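Thread saved from Fivov
September, 7:40 am
By the Ellgate small business desk

1/ Okay, I finally read the whole risk survey the Fumenport business council put out, all 213 pages of it, so you can go do something nicer with your morning. Thread!

2/ They asked 600 owners and managers what worries them most over the next year. I was sure it'd be hackers. Nope – it was suppliers. One supplier, mostly. The one you can't replace by next month.

3/ And I get it! When the Yadav warehouse shut for repairs last winter, half the cafes on my street ran out of cups in the same week. Same cups, same warehouse, same panic.

4/ The part that bugged me: 100 of the firms in the survey said they have a written backup plan but haven't opened it since the day it was written. (I went and looked for mine. It lists a fax number.)

5/ Insurance comes up a lot too. Plenty of owners thought their policy covered lost sales when a supplier goes down. Some do, lots don't, and the wording is miserable. Call your broker and ask them straight out, then get the answer in an email.

6/ Smallest firms were the least worried of anyone, which surprised me. Maybe we're just too busy? I know I don't sit around ranking my fears when the card reader is down and there's a line out the door.

7/ There's a chapter on cash that I'd hand to anyone just starting out. It follows one bakery through a bad quarter – an $876 repair bill is what tips it over. Such a small number, and I've had that exact month.

8/ What I'm doing this week: calling two other suppliers for prices, fixing the fax number, and moving a bit of money every payday into an account I can't see on my phone. Very glamorous stuff.
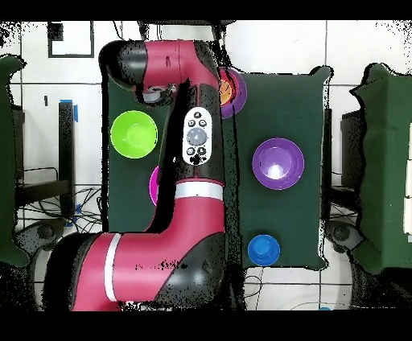
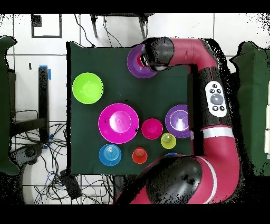 Vol. 6, No. 4

9/ If you only read one bit, skip the intro and go to the tables at the back. They split it up by type of business and it's way more useful than the big headline number.

10/ Tell me your worst supplier story, I want all of them. I'll be back on here after lunch.

Recent threads
Do you need a second bank account?
Ellgate parking fees and what they do to lunch trade
Reading a lease without crying

Contact | Copyright Ellgate small business desk | Back to top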